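Snack table opens at Gutmont community hall

A shared snack table is now running at the Gutmont community hall, open to anyone who comes in for the afternoon language classes. It started in April and replaces the old biscuit tin, which had been on the kitchen bench for as long as most people could remember.

Packaged snacks are set out on the table before the 3:30 p.m. class and packed away again when the hall closes. Everything is individually wrapped. The hall has no proper food storage, and the kitchen can only be used for tea, coffee and washing up.

Gertraud Kälin, who coordinates the classes, said the idea came from students in the beginner Mandarin group.

"They were bringing in things they'd bought and trying to read the wrappers to each other," she said. "It seemed silly to keep it to one class."
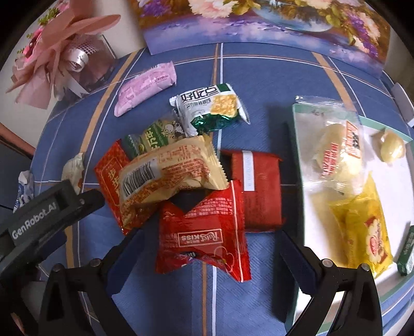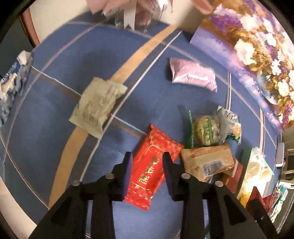

Wrapped snacks on the blue tablecloth at the Gutmont hall.

The table is stocked from a small budget and from whatever people bring. Most of the first order was Chinese sweets and cakes. Polish and Danish items have been promised by Igor Marciniak and Oluf Skov, who both teach evening groups at the hall.

The hall has set aside $164 for the table to the end of term. Kälin said $99 of that had been spent so far. There is no charge, but a jar for coins will be kept beside the sign-in book.

Class members are being asked to leave the wrappers in the tray by the door when they have finished. The beginner group plans to flatten them and paste them into a scrapbook, with the words on each one copied out and translated underneath. Students in the other groups can add pages of their own.

Anyone with a food allergy should check the packet before opening it and ask a teacher if the label is in a language they can't read. Donated food has to be sealed and within its date. Homemade baking can't be accepted under the hall's current rules, though Senan Tierney, who looks after bookings, said this would be looked at again next term.

The hall's language program has 60 people enrolled across its afternoon and evening classes. New students can join at any point in the term, and enrolment forms are at the front desk.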